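Cardigan season, at last!

October is my favourite month of the whole year and I will not be argued with. The heating is still off (just), the mornings smell of leaves, and the big knits can come down from the top of the wardrobe where they've been sulking since spring. I look forward to it the way other people look forward to their summer holidays.

So yesterday I made a pot of tea, put the radio on and got the whole lot out. Every jumper, every cardigan, the scratchy roll neck I bought in Haltby and have worn twice. I do love this job. You find things you'd forgotten you owned! There was a navy waistcoat in there that I'd have sworn I gave to Shufen, and a bobble hat without its bobble.

My system, if you can call it that, came from Morfudd Jarman, who taught the evening knitting class I went to in Fultville. She was very firm that knitwear should never, ever live on a hanger. Hangers give you those funny little points at the shoulders, and anything long just grows and grows until the pockets are at your knees. Fold it, she said, and fold it flat, on something bigger than the garment. I used to do mine on my lap in front of the telly and then wonder why they came out of the drawer looking like old dishcloths.

Jumpers are easy. Face down, arms across the back, bottom third up, top third over, done. I give each one a quick going-over for bobbles first (a cheap fabric comb is fine) and check the elbows and cuffs while I'm there. Moth holes always seem to turn up under the arm, so have a look there too.

I also sort as I go. Thick things at the bottom of the drawer, thin ones on top, and a lavender bag pushed down each side. Danai swears by cedar balls and brought me 5 of them back from a market in Ashworth, so those have gone in as well and the drawer smells like a very posh shed. I'm delighted with it.

Long cardigans are the ones that take a bit of patience, and I have a real weakness for them. They've got no sense of where their middle is, and the two fronts wander off in different directions the moment you let go. What works for me is laying the thing out at full length on the bed, collar towards the windows and hem towards me, like my cream one with the ribbing down the fronts, and getting the panels side by side before I go anywhere near a sleeve. I smooth from the collar down with flat hands, never tugging, and if a bottom corner goes wavy I pat it back into line. Then the sleeves go in, and I fold up from the hem in three goes so it fits the drawer.

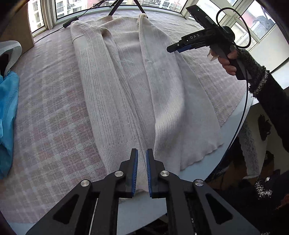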